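Resources > Publishing > Calls for Participants

Call for Readers: Lambert Study Guide on the Psalms

Flistel Press is looking for 40 readers to test a new study guide before it goes to print. The guide covers the Psalms in 14 lessons and is meant for small groups in churches and homes. You do not need any training in theology. You do need a Bible, in any translation, and time to read.
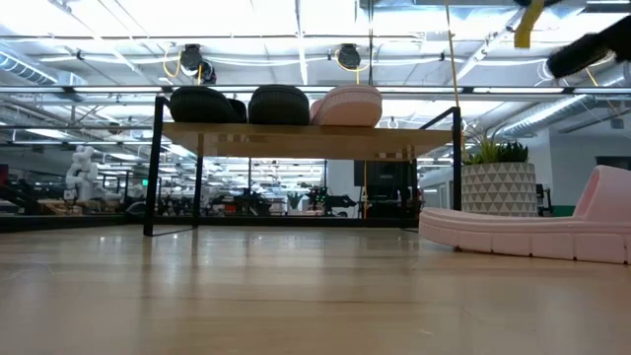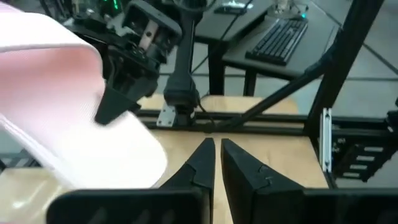
Low table with round seat pads (first photo); light wooden surface (second photo).

What readers do

Each reader works through all 14 lessons and fills out a one-page response form for each. The forms ask which questions were hard to follow, which ones led to good discussion, and whether the Scripture passages were too long for one sitting. Most lessons take an evening. We would like you to finish one a week, but you may work ahead.

You may read alone or with a group. If you read with a group, one person should send in the forms for everyone. A group counts as one reader for this call.

There is an optional phone meeting every Wednesday at 7:30 p.m. where readers can raise questions with the editor. Notes are mailed to those who miss it.

Who can apply

Readers must be 18 or older and comfortable reading in English. We welcome people from any church background, and people with none. We have 11 places set aside for readers who have led an adult Bible class in the past. Please say so in your letter if this applies to you.

What you receive

A printed draft of the guide, which is yours to keep and mark up
A finished copy when the book is released
A $100 credit toward any title in the Flistel catalog, sent after your last form comes in

Readers will be thanked by name in the front of the book unless they ask us not to.

How to apply

Send a short letter, one page at most, to the Lambert series desk at our Tramedport office. Tell us what you have studied before and whether you plan to read alone or with others. Letters are due by the end of July. Drafts go out once all places are filled.

Last updated: July

Related items
Lambert Series: Guide to Ruth, Now in Large Print
Jemotura Hymn Collection: Call for Proofreaders
Notes for First-Time Authors
Ordering for Church Libraries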